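Docs > Mastuvent Method Kit > 4. Recording a cable-sorting set

4. Recording a cable-sorting set

This section gets you from a powered-up pair of arms to your first usable recordings. It's the fun part! Cables flop, snag and spring back, so a policy trained on them has to pay attention to contact all the way through, and you'll start seeing that in your own data very quickly.

Before you start, finish the wrist camera check in section 3.

1. Set out the power supplies side by side on the foam, with the cable ends free.
2. Put the divided cardboard box within easy reach of the multi-fingered hand.
3. Open both grippers fully and move the arms to their start poses.
4. Start the Gerkard recorder and wait for the steady tone.
5. Grasp one bundle of wires, lift it slowly and hold for 3 seconds. The hold matters – the Ranasinghe model uses it to learn what cable weight feels like.
6. Finish the move, release, and press Save or Discard.

CAUTION: Keep your hands outside the tube frame while either arm is moving.

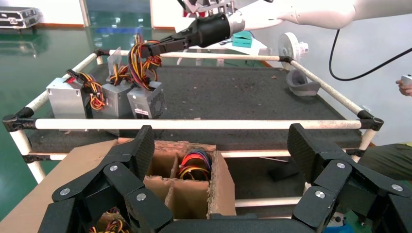 Do I need to throw away runs where the grasp slips?

Keep them, as long as the operator recovers and finishes the move. Tag them "slip" in the recorder. Karthik Miah trained one policy with the slips and one without, and the one that had seen them was far better at trying again after a miss. We were delighted by that result.

NOTE: Our first set held 269 saved runs, and that was enough for the policy to reach for the right bundle. Reliable lifting took a lot more. The recorder can store up to 3000 runs per project, so there's plenty of room to grow.

7. After every nine runs, shuffle the order of the units and turn at least one of them. Small changes in layout help the policy a great deal.
8. Export the set and go on to section 5, Training.

If the hold step keeps timing out, write to Abbas Shirazi with the run log attached.

Nodorow Robotics Lab – Method Kit guide – Contact the docs team – Back to top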